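The Bread Basket

Part one: Thursday

Mitra Farahani had been at her sister-in-law's apartment for 9 days when the letter from Badoswood came. It was two pages long and dated 2023-10-19. The county had finished with her mother's house, it said, and she could have the keys back.

She read it standing at the sink. Then she put it under the fruit bowl and went out to buy bread.

The bakery on Ghasemi Street had a line. Hadi Nassar was behind the counter with flour up to his elbows. He asked how long she was staying and she said she didn't know. He gave her the long loaf she liked, and she paid and walked home the slow way, past the school and the closed pharmacy.

Hala was at the table when she got in, still in her coat.

"You got mail," Hala said.

"I saw it."

"Are you going to go?"

Mitra found the basket on top of the refrigerator and put the loaf in it. It hung over one side. Her mother used to cut the bread in half before it ever got to the table, so it would fit, and everyone took from the cut end first.

"It's 60 miles," Mitra said. "I could go and be back for supper."

"That isn't what I asked."

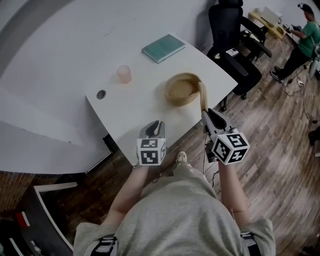

Part two: The house

She went in January, after the first hard freeze. Hala drove. They didn't talk much past Jernivine, where the road narrows and the radio goes out.

The key stuck and then turned. Inside it smelled of cold plaster. The county people had pulled up the kitchen floor and put it back badly, and there was a number in grease pencil on the cellar door, 429, that meant nothing to either of them.

"What do you want out of here?" Hala asked.

Mitra had made a list on the drive. The blue pot, the photographs, the good scissors, her father's radio. She went from room to room and found the pot and the scissors. The photographs were gone. The radio was in the bedroom closet, but when she picked it up the back came off in her hand, and she set it down again where it had been.

Hala called from the pantry. She was on her knees with a flashlight, pulling things off the bottom shelf. Jars, a bag of clothespins, a coffee can full of string.

"She made baskets?" Hala said.

"One winter. She only liked making the bottoms. She'd start in the middle and go around and around, and when it was time to bring the sides up she'd lose interest and give it to my aunt."

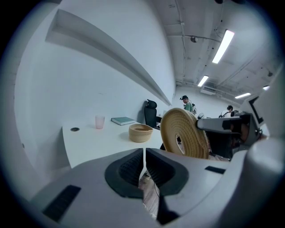 Hala wound a piece of the string around two fingers and let it go. It kept its curl.

"Take the can," she said.

"It's string."

"Take it anyway."

They loaded the car before it got dark. Mitra locked the front door, then unlocked it and went back for the clothespins. A neighbor she didn't recognize was out salting his steps across the road. He lifted the scoop to her and she waved — it seemed rude not to.

On the way home they stopped for gas, and Hala came out of the station with two coffees and a roll wrapped in paper. She tore it down the middle and held out both pieces. Mitra took the smaller one. The radio came back a few miles later, a man reading farm prices, and they left it on.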